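Manuals > Tostow shelf kit > Sorting the parts

Search this manual Enter keyword

4. Sort before you build

1. Tip bag 2 onto a pale cloth or table. Small wood pieces roll off, so keep them in the middle.
2. Blue rods to one side, wood to the other. Dont mix with bag 10.
3. Pick up each rod by the rounded end - the gloss shows every fingerprint.
4. Check for chips or scratches. Bad one? Set aside, write to Gusden parts desk, quote code 32.

NOTE: Short tan pieces go in last. Leave them lying untill section 5.

CAUTION: Small parts. Keep away from kids under three.

5. Rods go in rounded end first - push by hand, no hammer, stop when it sits flush.
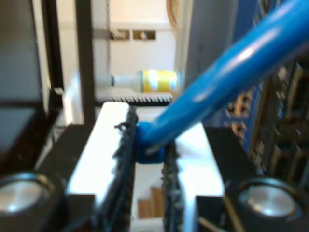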